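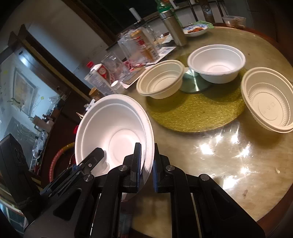

Two-finger grippers are still underrated for table clearing, according to Rodica Vlad, who told colleagues at Walville this week that she would take a plain padded jaw over a suction cup for most dishes found in a home. Thin rims, she added, leave a cup very little flat surface to seal against, while a jaw needs only an edge.

Her remarks came as Walville released the first results of its gripper comparison, a study of hand-held tools used to record household tasks before the same motions are passed to a robot arm. The results were published on April 22, 2023, and cover three designs: a two-finger gripper with padded jaws, a suction tool from Kudwood, and a three-finger hand supplied by Mosdale.

Each design was used for 600 attempts at picking up and setting down ordinary tableware, including disposable bowls, plates and drinking glasses. Work was carried out in furnished homes, on tables that had not been cleared beforehand. Operators were asked to work at a normal pace and to leave other items where they stood.

The two-finger gripper recorded the fewest dropped items overall. Its main weakness was with disposable bowls that had stuck together. In 47 attempts the operator meant to lift a single bowl and the jaws closed on more than one rim. The suction tool did better in this respect, but lost its hold more often on ribbed or curved walls. The three-finger hand was steady with glasses and slow with everything else.

Walville also compared two controllers, its own and one from Rao. The Rao unit applied closing force more gradually, and operators reported fewer crushed rims when using it. The difference was small for rigid dishes - in most homes it could not be measured at all.

Zamfira Jitaru, who reviewed the recordings, advised caution in reading the figures. Shiny tabletops and reflective objects made it harder to judge the exact moment of contact from the camera view, she said, and over 100 attempts had to be reviewed a second time. Those attempts remain in the published totals and are marked separately.

A second round is planned for September. It will use the same controllers with narrower finger pads, and will add a task in which nested bowls must be separated before they are placed. Homes that took part in the first round will be invited to do so again.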